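Automated Assembly Laboratory
Handout 4: Setting Up and Looking After the Board-Handling Cell
Prepared by Celina Bielecka and Adelmo Gatti
Revised Tue 29 December

4.1 Purpose

This handout covers the Narkska cell, used by all groups for the board-handling exercises. Students are expected to have read it before the first supervised session. The same procedure applies to the simulated cell and to the physical one in the Wróbel building, except where noted.

4.2 Mounting and base frame

The arm is bolted to the pedestal through a round flange. On the physical cell, flange bolts are checked at the start of each term and after any collision. Tighten in a cross pattern, in two passes. Do not loosen a bolt to correct a position error; report the error to Remigiusz Pawlak, who will decide whether the base frame must be taught again.

The base frame has its origin at the center of the flange. All fixture positions are stored relative to it. If the pedestal is moved by any amount, every stored position is void.

4.3 Work area

The mat is placed first, then the gray tray, then the fixture and the black compartment tray. The circuit board goes in last, with the arm parked and the program stopped.

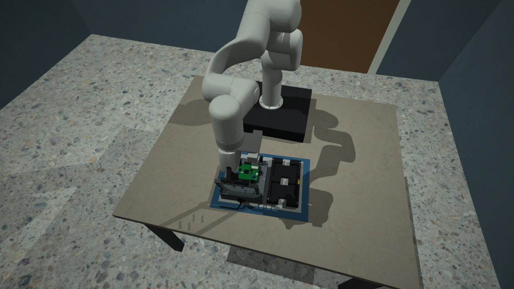
Figure 4.1. Simulated cell with the gripper lowered over the black fixture, beside the circuit board.

Before any program is run, confirm the following:

Tray seated squarely on the mat
Board clear of the gripper fingers
Cable routed away from the path of the arm
Approach height set to 185 mm above the tray
Speed limited to 15 percent

The speed limit may be raised only after one complete cycle has run without a stop. In simulation the limit is not enforced by the software, and groups must set it themselves. Programs submitted without it will be returned unmarked.

4.4 Teaching the fixture position

Jog the arm to the approach height and align the wrist. Lower in small steps until the fingers are just above the fixture, then record the point. Retract straight up before moving sideways. Repeat the approach from the parked position and compare the two readings. A difference of over 4 mm on the physical cell means the tray has shifted, and the point must be taught again.

4.5 Routine care

Wipe the finger pads with a dry cloth after each session. Inspect them for wear every 400 cycles and enter the result in the Cernach log. Worn pads are replaced as a pair. After replacement, the tool length is measured again and the fixture position is taught again as in 4.4.

Questions about the log should be sent to Oliwia Żak. The next full service is planned for May, and the physical cell will be closed to students that week.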